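What My Neighbor's Grief Taught Me About Showing Up

By Randi Holmgren
March 3, 2023

The casserole was my first mistake. I carried it across the street still bubbling, rang the bell, and when Lieselotte opened the door I said the thing everybody says. "If there's anything you need, just let me know." She thanked me. She took the dish. And then I walked home feeling like a pretty decent person and didn't hear from her for weeks.

Of course I didn't! Her husband of 40 years had just died. She could barely decide whether to open the curtains, and I had handed her a job: figure out what you need, work up the nerve, pick up the phone, and ask a woman you know mostly from snow shoveling. I might as well have given her a form to fill out.

I've lived in Grutcombe long enough to have gone to a fair number of funerals, and I thought I knew how this went. You bring food, you send a card, you hug people a bit too long in the parking lot. Everybody here is good at the first week. The church hall was so full for the service that people stood out on the steps, and Lieselotte told me later she had 110 cards in a shoebox and hadn't read most of them. (She did read them in the end, one winter afternoon, with a glass of something strong.)

What we're bad at is September. He died in the spring, and by September the rest of us had moved on to school schedules and leaf bags, and Lieselotte Fröhlich was eating toast over the sink every night.

I only found out by accident. I went over to get my casserole dish back — not noble, I know, I needed it for a potluck — and she asked if I wanted coffee, and I ended up staying until it was dark out. She talked about him the entire time. At one point she stopped and said, "You're the first person who's let me say his name since summer."

I went home and cried in my kitchen, and then I called my friend Edmund.

Edmund Bielecka ran bereavement groups over in Skomdale before he retired, and he is the least mushy person I know. I told him I felt awful and asked what I should be doing. He told me to quit feeling awful, for starters, because then Lieselotte would have to take care of me on top of everything else.

"Offer something small with a time on it," he said. "Say, I'm going to the store at four, what kind of bread do you like? She can answer that. She can't answer 'anything you need.'"

So I tried it. I texted her that I was going to the store and asked about bread. Rye, she wrote back, and could I get lightbulbs. Lightbulbs! She'd been living with a dark hallway because he had always done the bulbs and she couldn't face the ladder. I'd driven past that house every single day.

After that it got easier to see what was piling up. With grief it's so often the dull stuff that gets you. The trash, the car inspection, the passwords he kept in his head. Laundry is a big one. Every widow and widower I've talked to since has brought up laundry without my asking, the loads that get done and then never get put away. 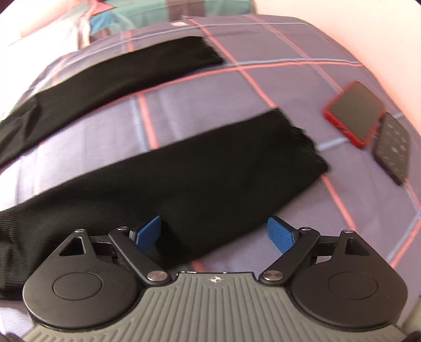
A sock on a plaid sheet. Small chores are often the first to slide.

Edmund put me in touch with a few people from his old groups, and I want to pass on some of what they told me, as it made me rethink nearly everything I'd been doing.

Helmut Buschmann lost his brother, and he said the hardest part was how quickly he got ranked. People would ask about his sister-in-law, and about the kids, and about his mother. "They'd stop me on the sidewalk to ask how everyone else was," he told me. "I shared a bedroom with him for 9 years and I was the messenger." I have absolutely done this to people. I've done it to people I love. Now, if I ask about the family, I ask about the person in front of me first and then I wait for the answer.

Dörte Reinholz had a different complaint, and she made me laugh out loud with it. She'd had it with the word "strong." Everyone kept telling her how strong she was, so she felt she couldn't fall apart in front of any of them, and she ended up doing her crying in the car wash. She went so often they gave her a discount card. What she wanted was someone who'd sit there while she was a wreck and not try to fix it or find the bright side or mention that her mother had lived a good long life. "I know how long she lived," Dörte said. "I was there."

I asked them both about saying the wrong thing, since that's what keeps most of us away. We're so scared of reminding someone. Helmut looked at me as if I'd lost my mind. You can't remind him, he said. He hasn't forgotten. He'd take a clumsy sentence over a person ducking down the cereal aisle, and yes, someone did that to him, and yes, he saw her go.

I should say that not everybody wants company. Dörte didn't for a good while, and she was glad of the friends who kept texting and didn't get huffy when she went quiet. One of them always wrote "no need to answer" at the end. She says she read every one of those messages, some of them more than once.

So my habits have changed a little. I put dates in my calendar now: the birthday, the anniversary, the day it happened. I write to people on those days and I use the name. I bring food in containers I don't want back. When someone tells me a story I've already heard, I hear it again, and I've noticed there's usually a new bit in it somewhere.

Lieselotte and I have a standing coffee these days, and I don't think of it as helping anymore. She's funny, for one thing, in a dry way I'd have missed completely. She's teaching me a card game her husband loved, with rules I'm fairly sure she changes when she's losing. Last week she got the ladder out of the garage by herself and did the porch bulb, and she called me before she climbed it so I could come over and hold the bottom.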